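Cernorlow Home Session Kit
Good-practice pack for recording household tasks with hand-held grippers

If you collect manipulation data in real homes, you already know that the hardware is the easy part. Getting two operators in two different apartments to work to the same standard is where the fun begins! The Cernorlow Home Session Kit is our answer to that: a printed rulebook, a set of setup cards, a pad wear gauge and a logging template that fit in one flat case you can carry under your arm.

We wrote it for people who do this every week. Rehema Wanyama built the first version as a folded sheet of paper for her own operators, and it has grown (a lot) since then. The current edition is the June revision, and we're really pleased with how it reads.

What's in the case

Rulebook, spiral bound, lies flat on a table or a lap
Setup cards for kitchen, living room, bedroom, laundry and entryway
Pad wear gauge for textured fingertip pads
Consent and privacy forms, household and visitor versions
Session log pad, 200 sheets
2 grease pencils for the wipe-clean cards
Storage case with a handle

The rules at a glance

The rulebook is organized by when you need each part, so the first section is the one you read standing in somebody's hallway. It covers consent first. Every adult in the household signs before a gripper comes out of its bag, and they get a plain-language sheet telling them which rooms will be recorded, who will see the footage and how to have it deleted. Family photos, mail, prescription labels and open screens each have their own line on the privacy card. The resident decides whether those things are moved, covered or blurred later, and the operator writes the decision down.

Next comes the workspace. The card asks for a clear floor path on the sides of the table you'll be working from, no cords across it, and rugs checked for curled corners. Operators walk the path once with empty hands. Then they walk it again holding both grippers, and you'd be amazed how often that second walk changes the plan.

We are big believers in leaving homes looking like homes. The living room card says in bold type that shelves, counters and side tables stay as the residents keep them unless something is breakable, hot, sharp or private. A policy that has only ever seen bare rooms is going to struggle when it meets a real one. 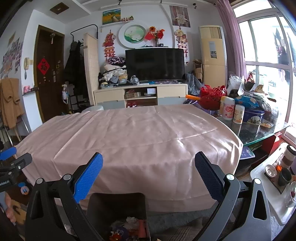
Should the gripper be opened fully before every take?

Start each take with the fingers open to the same width, and use the full opening unless the task card gives another one. A repeated starting position makes takes far easier to line up later, and it gives the operator a chance to feel whether the joints are moving freely.

Cloth tasks

The cloth section is the part people write to us about, and Oluwatosin Okonkwo deserves the credit for it. Tablecloths, sheets and towels each get a page. A few favorites:

Log the fabric type and finish. Satin slides where cotton grips, and the two should never share a label.
Leave fold creases alone. Ironing the cloth between takes removes the very thing you want the model to cope with.
Pinch the fabric at the hem or a corner where you can, and say so in the log when you can't.
Note direct sunlight on the cloth. Shiny fabric throws bright streaks that move during a long session, so write down the time and whether the curtains were open.
Reset the cloth the same way each time, or record that you're using a varied reset. Either is fine. Mixing them under one label is what causes trouble.

Two-gripper work

Both grippers get checked, each one separately. Look at the pads, the pivots and the linkages, and open and close the fingers through their whole range. The wear gauge has a slot on each side so you can compare left and right pads without taking them off. If one pad needs changing, change the pair and start a new session number.

Operators should keep bare fingers clear of the linkages while the jaws are moving. It sounds obvious, and then a sleeve slips down and a hand goes in to fix it. Put the gripper down first!

The log

Each sheet holds one task. There's room for the room, the object, the reset, the light, the operator's initials and anything odd. The "anything odd" box is big on purpose. Adeyemi, one of our pilot sites, filled in 372 sheets before the June revision, and most of the changes in this edition came from that box.

Failed takes stay in the log. Mark them, say in a few words how they failed, and keep going. Please don't delete them on site.

Compatibility

The rulebook doesn't assume any one gripper. The wear gauge suits flat textured pads; it won't sit properly on rounded or suction tips. The log template imports into Lonuvov and Wondelura, and there's a plain spreadsheet layout for everyone else.

Ordering and refills

Log pads, gauges and card sets can be ordered separately. Teams planning more than 1,000 takes should add a second log pad at the start. Orders placed by noon on Tuesday go out with that week's shipment. Owners of the earlier edition can request the new cloth pages on their own, punched to fit the old binding.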